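Simulation and Transfer > Results discussion > Camera tilt augmentation, head view and wrist view
Thread open, sorted oldest first

benchrow
Posting our numbers on tilt augmentation before I write them up properly, because I'd like holes poked in them.

Setup for those who missed the earlier thread: two-arm robot with parallel grippers, rendered rooms, policy learned from demonstrations. The question is whether you get a more robust policy by rolling the body camera hard during rendering, so the room sits at a steep angle while the robot's own shell and arms stay in view. We rendered 3413 episodes in total. Half got the roll, half were left level. The task and the training budget were the same for both.

The rolled views look like this one, from the room set we call Plorville.
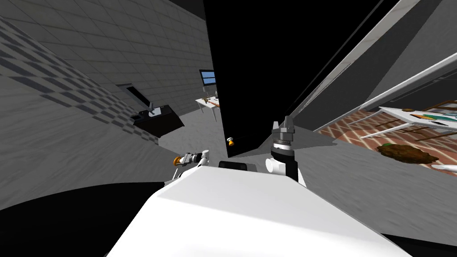

Rätsep Group, Simulation and Transfer Team

Result: on level test views the two policies are the same within noise. On test views with a roll the level policy falls apart and the rolled policy mostly keeps going. No surprise there. What I did not expect is that the rolled policy also does better when we leave the camera level and swap the wall and floor textures. We ran 189 test episodes per condition for that comparison.

My guess is that the roll breaks the habit of using walls and floor lines as a reference for where the arm is, so the policy has to look at the grippers. I can't prove that yet.

nutside_dan
Did you hold the textures fixed between the two halves? If the rolled half happened to draw from more floors and walls, you've measured texture variety and called it tilt.

benchrow
Same texture pool, same seeds for room layout. The roll is applied after the room is built.

nutside_dan
Same pool is not the same pixels. Roll the camera and different parts of the room come into view. A level camera may never see the brick or the ceiling edge. I'd want a control where the camera stays level but the heading changes enough to expose the same surfaces.

benchrow
Fair. We don't have that control. I can queue it Saturday, when the render machines are free.

gradient_mule
I have a different problem with it. A roll that steep never happens on a real robot unless it's falling over. You're spending half your data on views you will never see. We tried something similar on the Wosia set with a much smaller roll and got nothing out of it, good or bad. I would put that budget into lighting.

benchrow
I agree it never happens. Cropping and color jitter don't match a real camera either, and people still use them. The case against it would be that it costs something on level views, and in our runs it didn't. How many episodes did you train on for Wosia?

gradient_mule
921, all one task. So yes, smaller than yours. I still think a small roll should show a small effect if your explanation is right, and we saw none.

tallgrass
Could be that a small roll lets the policy keep leaning on the room. The floor line moves a little and the network learns the correction. With a big roll the line ends up anywhere and the correction is harder to learn than just using the arms. That would fit both results.

Can you post another one from the rolled half? I'm curious how much of the view the body takes up.

benchrow
A lot. The shell is a big part of most of them, with the grippers standing just past its rim.

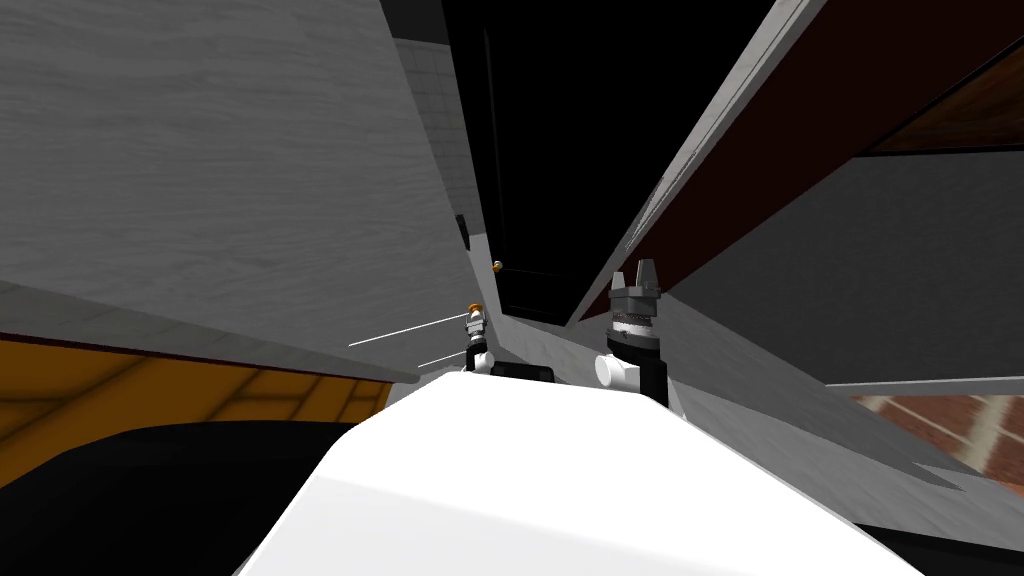 We thought about masking the shell out and decided against it. It's the one thing in the view that doesn't move with the roll, and I suspect the policy uses it as an anchor. One of the ablations on my list is to mask the shell in both halves and see if the gap closes. If it does, my story about the grippers is wrong, or at least incomplete.

nutside_dan
That ablation is more interesting than the headline number. Do that one first.

tallgrass
Agree with Dan. Also, what does the wrist camera get? If the policy has a wrist view, the fingers are in a fixed place there whatever you do to the body camera. It could be carrying the whole thing.

benchrow
It has a wrist view, with no roll added in either half. The fingers take up a big share of it, and past them you get whatever the arm is pointed at, which can be very little.

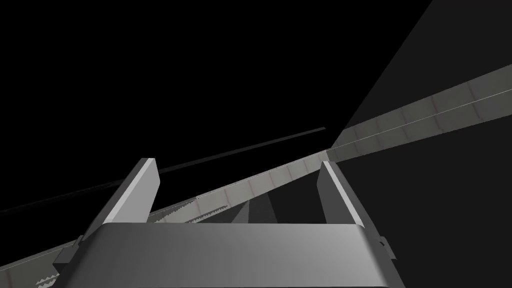 We did one short run with the wrist input dropped at test time – 20 episodes, so don't lean on it. Both policies got worse and the rolled one was still ahead. I'd call it a hint. Training without the wrist view from the start is the proper test and I haven't done it.

gradient_mule
20 episodes is nothing. I wouldn't even put that in the appendix.

benchrow
It's not going in. I mentioned it because I was asked.

nutside_dan
So the order is: shell mask, level camera with heading changes, then wrist view removed in training. If the texture result survives the second one I'll drop my objection.

gradient_mule
I won't drop mine until there's something on hardware, but I'd read it. If you share the roll range I can rerun Wosia with it. It's a one-line change on our side.

benchrow
Sending you the config now. Keep your lighting settings as they were, please, so we only change one thing.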